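# Squash (the drink)

Squash is a sweet, strong fruit syrup that you water down before drinking. If you grew up in Britain you'll know this already and may be wondering why it needs an article, but I keep this little food and drink wiki for readers all over the place, and my inbox tells me that plenty of them think squash is only a vegetable. (It's that too. See the separate page, which I still haven't finished.)

## What's in it

Mostly water, fruit juice from concentrate, something sweet and something sharp. The sharp part is usually citric acid. The sweet part used to be sugar and plenty of it, and these days is very often a sweetener, which is why the stuff in your cupboard may not taste the way you remember. I can pick out the sweetened kind straight away and I'm not fond of it, though my whole family disagrees with me.

You'll also meet the word "cordial". In shops the two get used almost as if they were the same thing. To my ear a cordial is a bit posher, more likely to be elderflower or lime, and more likely to come in glass. "High juice" means there's more fruit in it, and it tends to cost more. "Double strength" means you use half as much, and everyone forgets this and pours the usual amount!

## Flavours

Orange is the one everybody pictures. Blackcurrant comes next, then lemon, then the mixed ones such as apple and blackcurrant or summer fruits. Lemon barley water is its own branch of the family, made with barley, a bit cloudy, and lovely when it's very cold. I'm told there are people who drink it hot with honey when they have a sore throat. I do this with blackcurrant and can recommend it.

## How strong?

This is where the arguments start. My own rule is one part squash to 6 parts water for a grown-up and weaker for small children, but do read the label, because they vary such a lot. Haf Ellis, who used to write the pudding pages here, makes hers at 1 to 12, and I've told her she may as well just wave the bottle over the glass.

Pour the squash first and the water second. It mixes itself that way and you don't need a spoon.

## Making your own

Homemade lemon squash is very easy. You want the juice and thinly peeled rind of 6 lemons, a bag of sugar and enough hot water to melt it. Leave the rind sitting in the warm syrup for 3 hours, stir in the juice, strain it and put it in a clean bottle with a good lid. It lives in the fridge and it doesn't keep nearly as long as the bought kind, so make it when you've got people coming. An older version of this page said to boil the rind. Please don't, it goes bitter.

## Serving

Any cup will do. Plastic ones are the sensible choice for children and gardens, and I do think squash tastes more like itself out of a plastic tumbler, though I can't prove it.
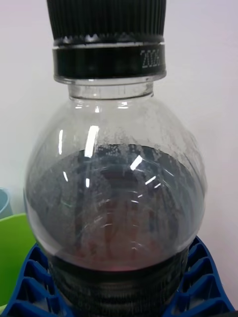
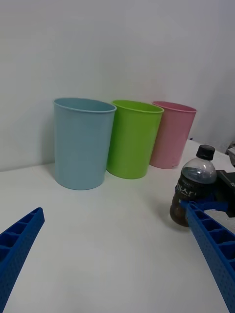
If you're making it for a crowd, mix it in a big jug a little on the strong side, and then let the ice do the rest as it melts. Put slices of orange in if you like, but fish them out before the jug goes back in the fridge overnight.

## See also

- Barley water
- Elderflower cordial
- Ice lollies (the easy sort, made by freezing leftover squash, and you'll want it stronger than you'd drink it)

Last changed July 14, 2022. I've taken out the bit on ginger, which is getting its own page in September.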